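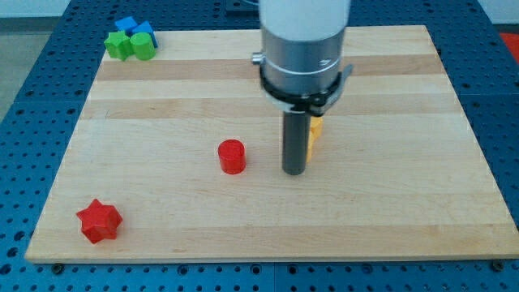 From: Cleiton Sampaio
To: finishing list
Date: January 2, 2018
Subject: Re: oil finish going cloudy between coats

Replying to the question from the Navaratnam shop below. I have trimmed the parts about the spray booth.

> We have switched our maple boards from plain mineral oil to a
> hardening oil (Komico, the thin one) and are seeing a gray cast
> after the second coat. The first coat looks fine. We wipe on,
> wait 11 hours, scuff at 300 grit and wipe on again. The shop is
> unheated overnight. Is this moisture, or are we putting it on
> too thick? Also, does anyone seal the end grain first?

I would look at the overnight temperature before anything else. A hardening oil cures by taking up oxygen, and the rate drops off quickly in a cold room. The surface can feel dry to the hand while the film underneath is still soft. If you scuff it in that state, the paper loads up and you drag a paste of half-cured oil and wood dust over the surface. The next coat then locks that paste in. On walnut you would probably miss it. On maple it shows as gray.

There is an easy check. Look at the used paper after the scuff. Cured oil comes off as a dry white powder that taps out of the grit. Soft oil rolls up into small shiny pills, and the paper is finished after a few strokes. If you see pills, stop and leave the board another day.

On thickness: you can't rule it out from the description. "Wipe on" covers a lot of ground. What matters is how much is left after wiping off, and your message doesn't mention wiping off at all. I flood the face, let it stand until the early wood stops drinking, then take everything off with a clean cloth, and go over it again with a second cloth a while later to catch what has bled back out. Glue lines bleed more than you would expect, particularly where one strip has its grain running out toward the face. If you leave the wet film on, the top skins over and slows the cure of everything under it.

Moisture is possible but I rate it third. You would expect blush from moisture to show on the first coat as well, unless the first night was much milder than the second. Do you have a meter? I would like to know what the blanks read when they come off the glue-up. Water-based glue swells the wood next to the joint, and if the blank is planed flat before that water has left, the joints sink later. It is a separate fault from the gray cast, but the two often turn up in the same batch.

End grain: I do not seal it first. I give it extra oil on the first coat and keep feeding it until it stays wet, then wipe. I tried a thinned coat of shellac on the ends of one batch for Sundeta. The shellac held the oil out, the ends stayed lighter than the faces, and the customer asked about it. Sanding it back took longer than the original finishing. For something that will be washed every day I would rather have the oil in the wood.

Two other things from your message.

Grit. 300 between coats is fine if you use a light hand. What you do before the first coat matters more. If the raw maple has been sanded too fine or with a worn sheet, the surface is burnished and takes oil unevenly, and the darker strips will look dry next to the pale ones. Raise the grain with a damp cloth, let it dry fully, and knock it back with fresh paper.

Rags. Please do not ball up the rags from a hardening oil and put them in the bin. Mineral oil lets you get away with it and this product will not. Spread them flat outside in a single layer until they are stiff, or drop them in a metal can of water with a lid.

For the boards that are already gray, I would not add more oil. Put them somewhere warm with moving air for a week, then try a small patch on the underside with fresh paper. If it powders, cut back until the cast is gone and put on one thin coat. If it still pills, scrape it -- a card scraper takes off soft finish much more cleanly than paper.

I have not used the thin Komico myself, only the heavier one, so the timings on your can take priority over mine. Someone from Wiletti was running the thin version last May and posted a cure log. It should be in the archive, although I could not find it under the subject line I remembered.

Could you post the overnight low and the age of the can? An opened can that has been half empty for a while will behave differently from a new one.

Cleiton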